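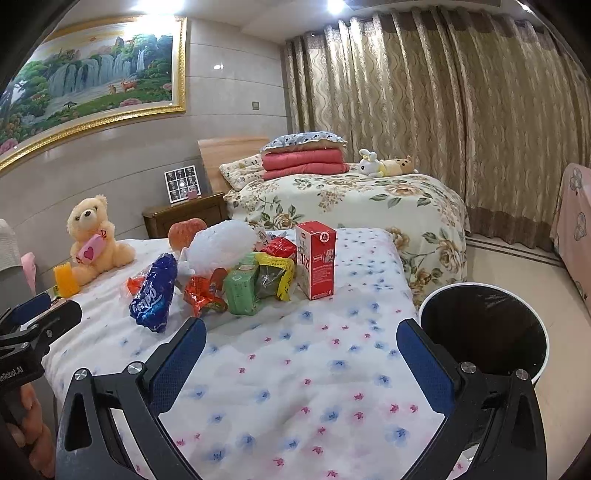 The Sunday sort, mid-sort. The bear is in a supervisory role.

5 min read | 437 shares

Every home has a place where things go when they have no place. In mine it's the bed. I come in with a shopping bag, the kitchen counter is full of last week's good intentions, and so the apples end up on the flowered sheet next to a yellow teddy bear with a heart pillow. By evening there are snacks in there too, and I'd like to go to sleep.

After years of shoving it all onto the nightstand, I now do what I call the bed sort. It takes 8 minutes if you don't open any of the snacks. I have never done it in 8 minutes.

Put it all in one heap first. Go around the room and collect the strays -- the cup from the windowsill, the packet in your coat pocket, the thing you bought at Kimmont because it was by the register. Pile it in the middle of the bed where you'll be forced to deal with it before you can lie down.

Produce leaves first. Fruit and vegetables are the only items here with a deadline. If they came in a mesh bag, leave them in it and hang it on a hook in the kitchen. If they came in a plastic bag, take them out, or you will meet them again in May.

Cups go next, and they go all the way to the sink. A cup left on the dresser "for now" has moved in.

Then the packets. Unopened ones go in a single box or basket, standing up like files, so you can see what you own. I once found four bags of the same chips behind a pillow. Half-eaten ones get a clip or get finished, and I think we both know which.

Bring the trash can to the bed. I resisted this for ages, on the grounds that a bedroom should have some dignity.

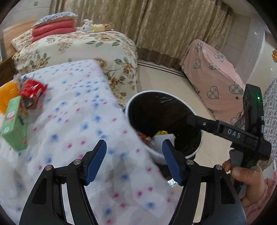 But a lined bin right at the edge of the mattress saves all those little trips to the kitchen, during which I get distracted and reorganize the spoons. Empty wrappers, dead receipts and price tags go straight in. Use a liner a size up from what the bin claims to need and fold the extra over the outside -- the ones that fit "perfectly" slide down the first time you drop in anything heavier than a tissue.

Toys stay until last. They don't spoil or leak, and they look nice on a made bed.

Shake the sheet out when you're done. Crumbs gather in the wrinkles, and a patterned sheet hides them very well right up until midnight. Shake it over the floor, then sweep the floor. I used to do those in the other order.

102 comments | Filed under: Bedrooms, Small Messes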